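울 혼방 체크 담요 세탁 및 보관 방법

선염 체크 직물은 색마다 염료가 달라 물빠짐 정도도 다르다. 세탁 전에 케어라벨의 혼용률을 확인하고, 물세탁 금지 표시가 있으면 전문점에 맡긴다.

1. 이염 시험
흰 면포를 찬물에 적셔 진한 줄무늬 부분을 2분간 눌러 둔다. 면포에 색이 묻으면 단독 세탁한다.

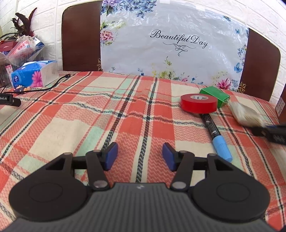 색이 묻지 않더라도 첫 세탁은 다른 빨래와 섞지 않는다. 가장자리에 풀린 올이 있으면 당기지 말고 코바늘로 뒷면에 넣는다.

2. 세탁
중성세제를 30도 이하의 물에 완전히 푼 다음 담요를 넣는다. 세제량은 제품 표시를 따른다. 세탁기를 쓸 경우 큰 세탁망에 접어 넣고 울 코스로 설정한다. 섬유유연제는 지그재그 조직의 올을 미끄러지게 하므로 생략한다. 손세탁은 눌러 빨기만 하고 비비지 않는다.

3. 탈수와 건조
탈수는 약하게 1분 이내로 한다. 젖은 상태에서 줄무늬가 직선이 되도록 손으로 펴고, 건조대 두 칸 이상에 걸쳐 그늘에서 말린다. 건조기는 쓰지 않는다. 남은 주름은 덮개천을 대고 저온 스팀으로 편다.

4. 방충제 준비
종이 상자에 든 방충제는 표시면에서 유효 성분과 사용량을 먼저 확인한다. 성분이 다른 제품을 같은 수납함에 넣으면 녹아서 얼룩이 생길 수 있다. 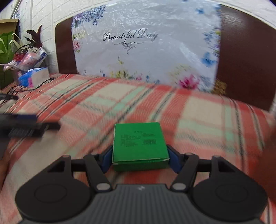

5. 보관
완전히 마른 담요를 느슨하게 말아 면 커버에 넣는다. 압축팩은 접힌 자국이 오래 남는다. 방충제는 직물에 닿지 않게 맨 위에 두고, 11월에 꺼내 쓸 때는 반나절 통풍시킨다.

최종 수정: 1월 17일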